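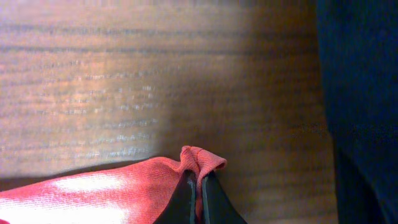 Search this board Enter keywords Advanced search

Cloth handling: when does a demonstration count as complete?

Backlund_Lab
11 August 2018
Good morning to all members. Our department is preparing a set of teleoperated demonstrations in which the arm takes a cloth by one corner and folds it on a wooden table. The plan calls for 100 accepted episodes before the first training run. The view shown is from the wrist camera, with a red-pink cloth and one corner held between the fingers.

We would like the board's opinion on two matters. First, should an episode end at the moment the corner is held, or only when the fold has been laid down? Second, our operators disagree on whether episodes with strong light on the table should be kept. The present instructions are silent on both points, and we would prefer to settle them in writing before collection continues.

m_okafor
I recommend ending at the completed fold. If you later want a policy for grasping alone, you can cut the episodes at gripper closure. The cut is simple provided the finger position is logged at the same rate as the images. Please confirm that it is.

Backlund_Lab
It is logged at the same rate, 20 samples per second for both.

tableside
I must disagree with the previous recommendation in part. Our group followed that practice in April and found that operators hurried the grasp in order to reach the fold. The grasps were poor examples, and trimming the episodes afterward did nothing to improve them. We now collect the two parts separately. An operator who is assigned only the grasp will approach slowly, close once, and lift a little to check the hold. For a first set I would ask for grasp episodes alone.

m_okafor
That is a matter of operator instruction. The same care can be required in a full episode. Separate collection has its own cost: the second set must begin from a held corner, and if a person places the corner in the gripper by hand, the starting states will not resemble those the first policy leaves behind.

tableside
We do not place it by hand. The operator performs the grasp, pauses, and starts the recording from there. It does take longer. I accept the general point about mismatched starting states, and we have seen some of it.

Liv Engebretsen
On the question of light, I would keep the episodes. In the posted view the bright patch reaches over the wood at the upper left, and the cloth at the lower left is nearly white in places, while the held corner is still a clear coral against the brown. The part of the view that matters most for the grasp is readable. If you remove every episode of this sort, the learned policy will only have seen even light, and you will be obliged to keep the blinds closed whenever it runs.

I would reject an episode only if the corner itself cannot be told from the table during the approach. That decision should be made by a second person and not by the operator who recorded it.

ganura_user4
Does anyone have a view on the dark blue material along the right side? We use Ganura for our sorting and had to decide whether background objects should stay in place for the whole set.

Liv Engebretsen
My advice is to vary it. An object that stands in one place through the full set may be taken by the model as a landmark. Move it between batches, remove it for some, and write the change in the batch record.

cuvico_ops
I would urge caution here. With 100 episodes there is limited room for variation. If the light, the background and the cloth position all change together, each combination will be seen very few times. We used a set of 172 episodes on the Cuvico cell last year, with everything varied from the first day, and the policy closed its fingers above the cloth more often than on it. After we fixed the background and varied only the cloth position, the results were acceptable. I would add background changes in a second round.

Liv Engebretsen
Was the camera mount the same in both sets?

cuvico_ops
It was not. The mount was replaced between them, and I should have stated this. The comparison is therefore weaker than I presented it. I still hold to the order of work: position first, then light, then background.

m_okafor
I support that order, with the reservation that daylight cannot be scheduled. Record the hour of each episode and sort afterward.

new_to_jasa
May I ask how failed grasps are treated? In Jasa we have a field for outcome, and our operators leave it blank when the cloth slips and they try again within the same episode.

tableside
The field should never be left blank. We use four values: held on first attempt, held after retry, dropped, and abandoned. Episodes with a retry are kept and marked. They show the arm recovering, and a policy trained only on clean attempts has no example to follow when the first one misses.

m_okafor
We exclude them from the first training run and add them for the second. Otherwise I agree with the marking.

Backlund_Lab
We thank all contributors. The following will be entered in our collection instructions. Episodes will run through the completed fold, with a required pause of one second after the corner is lifted, so that the grasp may be cut out cleanly. Bright light is not a reason for rejection unless the corner is lost from view on approach. The background will remain fixed for the first set. The outcome field will be mandatory, with the four values given by tableside.

We have not reached agreement internally on retries and will raise that separately.

tableside
Please consider making the pause longer than one second. Ours were often shortened by operators to almost nothing.

Backlund_Lab
Noted. We will set it at two.

Related topics
Finger pads for thin fabric
Jasa: exporting the outcome field
Wrist camera exposure, fixed or automatic?
Operator rest periods during long collection days
Resetting the cloth between episodes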